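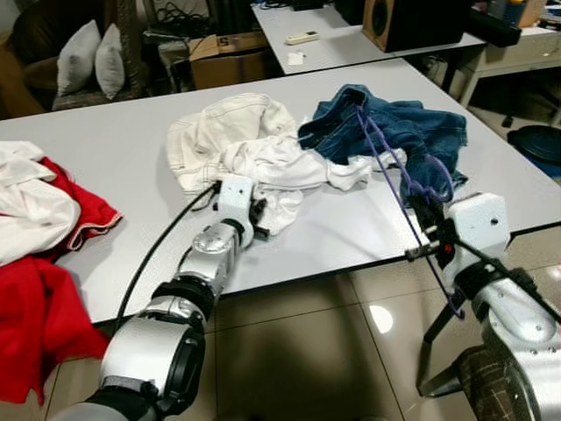
Anjani Latuheru wrote to us after two weeks with the trial kit that the short fingers were the ones she kept going back to for shirts, and that she had stopped swapping them out between garments. Her one complaint was the screw length on the adapter plate, and that has been changed on current stock.

Pruven Two-Finger Gripper, Trial Kit

The trial kit lets you run two finger styles on the same drive before you commit to either one. It is meant for people who handle cloth, household plastics and other objects that don't sit still or hold a shape. You get one drive unit, both finger sets, the adapter plate and a loaner controller. Keep what works and send the rest back.

Kits are shipped from our Skindbridge workshop. Allow extra time in November, when the workshop closes for stock count.

What's in the kit

Drive unit with linear rail
Short finger set, bare
Wide finger set, wrapped
Adapter plate and screws
Dreno controller, on loan
Power lead and signal cable
Spare wrap for one finger set
Printed setup sheet

Short fingers

The short set is narrow at the tip and stiff along its length. It will take hold of a single fold of cloth without gathering up everything under it, as long as the approach is slow and the tips meet squarely. On heavy cloth such as denim, take hold at a seam or a waistband. The tips can slide off the middle of a leg where the fabric is thick and flat.

These fingers have no compliance to speak of. If your arm comes down too far, the table stops it, so set a height limit before the first run. We ask trial users to do this with the controller in slow mode.

Wide fingers

The wide set is wrapped for grip and gives slightly under load. Hangers, handles, bottle necks and similar smooth shapes are what it's for. It also holds folded cloth well — a stack of towels, for instance — but it is too broad to pick out one layer from a heap.

The wrap is a wear part. Replace it when the surface goes smooth at the tips or starts to lift at an edge. The old wrap peels off by hand. Clean the finger with a dry cloth and let the new wrap settle overnight before putting it to work.

Specifications

Stroke: 810 tenths of a millimeter, full open to full closed
Drive unit weight: 541 g without fingers
Force limit: set in the controller, factory setting is 50 percent
Rated cycles between rail service: 200 thousand
Signal cable length: 1000 mm

Cable routing

Most of the support mail we get is about cables. The signal cable should leave the drive unit toward the outside of the arm, with enough slack for a full wrist turn. Clamp it at the last joint and again at the elbow. Don't clamp it at the drive unit itself, where the rail needs to travel freely.

On a two-arm setup, route each cable to its own side. Check both at full reach and with the arms crossed, then check again after any change of fingers.
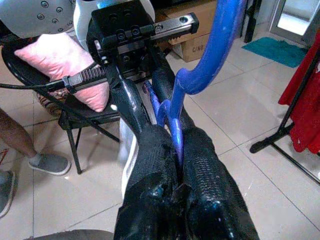
Running a comparison

Pick objects you already have trouble with. A pile of mixed laundry and a few plastic items will show more than a set of test blocks. Run each finger set on the same objects, at the same speed and the same force limit, and write down misses as well as drops. They have different causes. A miss usually comes from the approach, and a drop from force or surface.

Change one thing at a time. If you are also trying a new wrist camera, leave it alone until the finger comparison is done — a small shift in the view can look like a gripper fault.

Compatibility

The adapter plate fits the Tan wrist flange directly. Other flanges need a spacer, sold separately. The Dreno controller runs one drive unit, so order a second kit for two-arm work. Older Dreno units need a firmware update before they recognize the wide finger set.

Returns

Send back the parts you don't want in the original box, with the controller packed in its own sleeve. Used wraps don't need to be returned. Fingers with normal surface wear are accepted at full credit. A bent rail is charged at repair cost.

Page updated 07/03/2025. The setup sheet and the spacer drawings are on the downloads page.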